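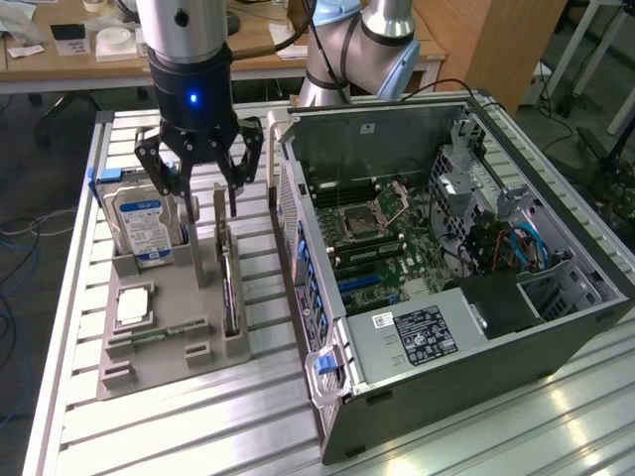
Backing up the old family PC

30/03/2023

I finally got the photos off my parents-in-law's old computer. It had been under the stairs in Bendumside since they moved, and every November one of us said we should do something about it before it stopped starting up at all.

Nuanchan wanted the pictures from her school years. Her brother Pichit wanted his music, most of which he recorded himself and most of which is Bach played too slowly. I wanted the thing out of the hallway.

It took 4 minutes to get to the desktop. After that it was fine as long as I didn't open two windows at once. I started by copying the whole user folder to an external drive, which failed overnight on a file with a name too long for the copy tool. The second night I did it folder by folder and it went through.

There were 2000 photos, more or less in two piles. One pile was sorted by year and place, with names like "Plokau beach" and "Grandma's new kitchen." My father-in-law did those. The other pile was called "New Folder" and had more new folders inside it. A lot of those were the same pictures again, so I ran a duplicate finder and it took out 400.

I keep three copies now. One is on the external drive in my desk, one is on a drive at Pichit's place, and one is online. The online one costs me less than a coffee a month and I should have set it up years ago. I also wrote the password on paper and gave it to Nuanchan, who put it in the cookbook.

The music was harder. Half of it was in a format from a program that no longer exists. Ekkachai Meesuk at work had an old converter on his laptop and did the lot over lunch - I owe him one.

Next are the slides. There are 20 boxes of them in the garage, and my cousin Wichai says he has a scanner I can borrow if I come and get it. I'll probably drive over after the weekend.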